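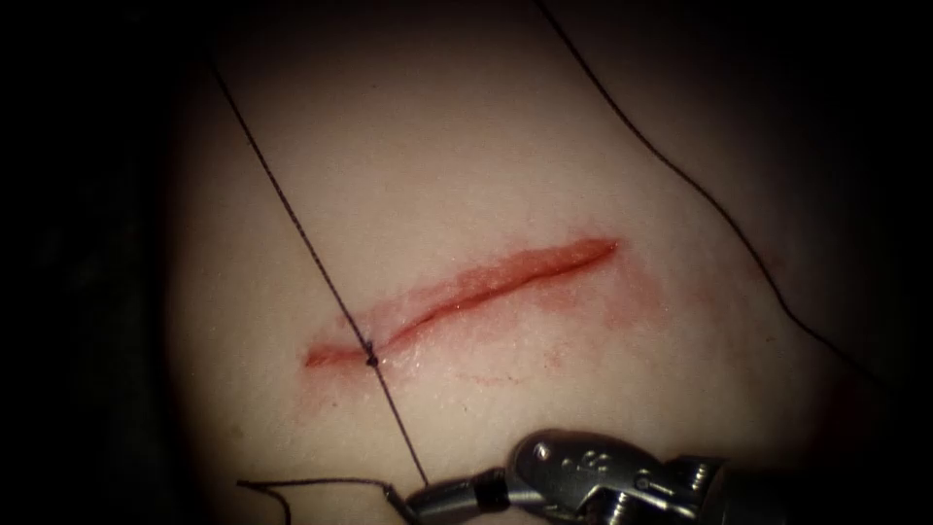
Pourquoi commencer la suture par un bout de la plaie et pas par le milieu ? Pour avoir un point d'ancrage solide, et ensuite avancer toujours dans le même sens sans se demander où on en est.

Je dis ça avec l'assurance de quelqu'un qui a passé son mardi à faire des nœuds, hein. Avant l'atelier je savais recoudre un bouton, et encore, pas joliment !

Premier truc qui m'a surprise : la longueur du fil. J'en coupais toujours trop, « au cas où », et je me retrouvais avec des boucles partout. Maintenant je prépare 18 cm et je m'y tiens (enfin, j'essaie). 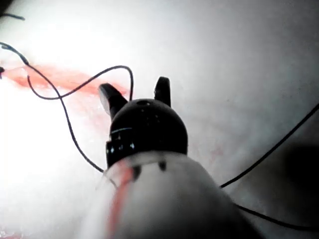

Fil noir sur fond blanc, boucle comprise.

Le fil noir, je vote pour à vie. À l'atelier Turnent on nous avait donné du fil clair le matin et j'ai passé mon temps à chercher le brin court, le nez dessus, avec un mal de crâne à midi.

Pour le nœud, j'ai une comptine dans la tête : deux tours, on pose à plat, un tour dans l'autre sens, on pose, et encore un. Si je parle à quelqu'un en même temps, c'est fichu, je croise dans le mauvais sens et tout glisse.

Et ne pas serrer comme une brute !! Les bords doivent se toucher, pas se chevaucher. J'ai dû me le répéter 3 fois par point, facile.

On m'a demandé pour m'entraîner à la maison : j'ai un petit carnet Weviveck où je note ce qui coince, et je refais les nœuds sur une cordelette devant la télé. La cordelette pardonne beaucoup plus que le fil fin, je préviens.

Prochain chapitre : le surjet. J'ai déjà peur, je vous raconte la semaine prochaine.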